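Dark Cloth on a White Table: Gathers, Pleats and Ruffled Edges
Speaker notes, evening talk for the Tanasarn sewing circle

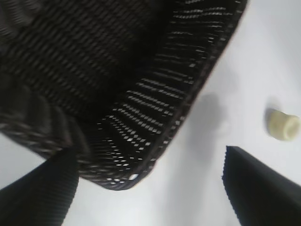

Welcome, everybody, come in close if you're at the back, there is plenty of room down the left side. Tonight is all about edges! I have been sewing for most of my life and I still get a little jump of joy when a flat piece of cloth gets pulled up along one side and starts to stand and wave. It's the same cloth it was a minute ago and now it has a shape of its own.

(Pause. Let the latecomers sit.)

Who here has made a ruffle in the past month? Hands up. Who has made one they liked? Good, keep those hands up, I'll be asking you for tips later.

The plan: first gathers, then pleats, then what happens when the cloth is open or textured, then black cloth, which gets its own part because it drove me up the wall for years. Then hands on. The samples go around from the left, please keep them moving, and the one with the pins in it stays with me.

PART ONE: GATHERS

Hold up the gray cotton strip. Pull the thread slowly so they can see it bunch.

A gather is the simplest thing in the world. You run a line of long stitches near the edge, you hold the thread, you push the cloth along. The edge gets shorter and the rest of the cloth has nowhere to go, so it folds. You don't choose where the folds fall, the cloth does, and I love that about it. Two strips off the same bolt will come out a bit different.

Run two lines of stitching, please. I know it takes longer. With one line the folds roll over and lie on top of each other, and with two they stand up side by side like books on a shelf. Pass around samples A and B now so people can feel it.

How much cloth do you need? For a light cotton I cut twice the finished length. For something thin and floaty I go up to three times. For heavy stuff, one and a half is plenty, and if you push past that you get a sausage. (Show the sausage. It always gets a laugh, and Detlef Brandes will tell you he made it, which is true, and he was very good about letting me keep it.)

PART TWO: PLEATS

Pleats are gathers with a ruler. Every fold is measured, pressed and pinned before a stitch goes in. Tight little pleats, set close together around a curve, are what I want to spend time on, they are so much fun and people are scared of them.

On a straight edge you can mark everything with a pencil and go. On a curve the inside of each fold wants to be narrower than the outside, so the pleats fan. Let them! Pin the top of each one, leave the bottom free, and walk away from the table for a minute. When you come back you'll see which ones are fighting you.

A corner is the same idea, only more so. Round it off. A sharp corner with pleats on it turns into a lump, every time, and I have unpicked enough of them. Draw around a cup or a saucer, cut along that line, and put in a few extra pleats right at the turn, closer than the others. Ask if anyone wants this drawn on the board. Somebody will.

Story here if time allows: the Ladon tablecloth. Thirteen feet of pleated edge, all by hand, and I got to the last corner and found I had been folding the wrong way since lunch. I left it. It's still on the table at my sister's house and it looks lovely.

PART THREE: OPEN AND TEXTURED CLOTH

Mesh, net, basket weaves, anything with little gaps in it. Bring out the Dolov samples.

When you fold a cloth with a pattern of openings, the rows slide over each other. Where they line up you see clean stripes, and where they don't you get diamonds and little dashes and all sorts of shimmer. Move your head and it changes! Take a piece, fold it double, and turn one layer a tiny bit against the other. (Wait for the oohs.) That effect costs you nothing and you can use it on purpose. Line your pleats up with the rows for a neat ribbed look, or set them on a slant for something livelier.

Practical points on open cloth:
Use a shorter stitch than you think, or the thread drops into the holes.
Put tissue paper underneath and tear it off after.
Clips, no pins. Pins just fall out.
Finish the edge with a binding. A narrow band, in a shade close to the cloth but not dead on, is my favorite. A very dark maroon on black is wonderful, you hardly know it's there until the light hits it.

Pornthip Phetsri showed me the tissue trick at the March meeting and I have used it on every single piece since. If she's in the room, make her stand up.

PART FOUR: WORKING WITH BLACK

Okay. Black cloth! I get more letters about this than anything else. You can't see the stitches, you can't see the folds, you can't find the hole you just made, and the lint finds you.

The biggest change for me was the table. I used to work on dark wood and now I work on plain white, matte if you can get it. Lay a black piece on a white top and the whole outline is right there, every bump along the edge. You can run your eye down a pleated rim and spot the fold that's too wide from across the room. A shiny white top is less good, it throws glare back up at you. If you don't want to buy anything, a plain white bedsheet pulled tight will do.

Second, the lamp. Bring it down low and to one side. From straight overhead a black ruffle is a black blob. From the side, every ridge picks up its own little line of light, and you can follow them in rows. You'll often get one fold that shines brighter than its neighbors. Look at that one, it may be sitting higher than the others. Sometimes it's fine and it's only facing the lamp, so move the lamp a few inches before you start unpicking anything.

(Demo. Turn the room lights off for this, the switch is behind the coat rack. Lamp overhead first, count to five, then swing it low. Do it twice, people always miss the first one.)

Third, thread. Baste in something bright. I use yellow. It all comes out at the end anyway, and your eyes will thank you at nine in the evening.

Fourth, pressing. Black goes shiny under a hot iron and it does not go back. Press from the wrong side, use a cloth, lift and set down, don't slide.

PART FIVE: HANDS ON

Give out the strips. Seven pleats each, any width, around the curved card. Thanakorn Kamolrat and Chaiwat Hemmin are walking the tables, so wave at them when you get stuck, and please do get stuck, it's the best way to learn this. Valentin Boyer has the spare scissors.

Things to say while walking around:
Smaller folds, smaller! Smaller again.
Don't pull the thread yet.
Turn the card, leave your hands where they are.
That one's beautiful, show your neighbor.

If the group is quick, let them try the same thing in open black cloth. Warn them it will feel like starting over.

QUESTIONS THAT USUALLY COME UP

Can I do this on a machine? Yes, with a ruffler foot, and it makes a terrific racket. Try it on scrap first and write down the setting. I once worked out that the Prukisetti curtains had roughly 4,000 pleats in them, and I would not have done those by hand for anyone.

Will it survive washing? Gathers yes, happily. Pressed pleats in cotton need pressing again. Hand wash the open weaves and dry them flat, with the edge pinched back into shape while it's damp.

My ruffle droops, why? Usually too much cloth or too soft a cloth. Cut it narrower, or put a stiffer band along the outside edge.

How do I store it? Rolled around a tube, ruffle outward, in an old pillowcase.

Before they go: the pattern for the rounded corner is on the table by the door, take two if you have a friend who sews. Bring your strips back next time, finished or in pieces, I want to see them all!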